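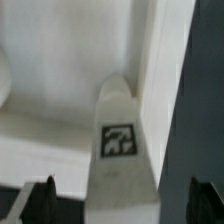 4.2 Marker placement and cleaning rules

Figure 3. Wrist camera view with a square black-and-white marker on the face of a white block, between the two gripper fingers.

The rules in this section were written after the first Hulero trials and were revised together with A. Mets in September. They apply to every part which carries a marker and is handled under the wrist camera.

First, the marker must have a full black border, and this border should stay visible during the whole approach (Figure 3). Second, the fingers must not cover any corner of the marker before the pose is accepted. Third, white surfaces near the marker are wiped before each session -- smudges and scuffs are recorded in the log, also when the detection is still good.

We checked these rules on 3856 approaches. In 369 of them the marker was rejected at least one time, and over 90 of these rejections came with a blurred marker edge. For this reason we require a short stop before the pose is read. The operator is allowed to repeat the reading once; after a second rejection the part is taken out and inspected by hand.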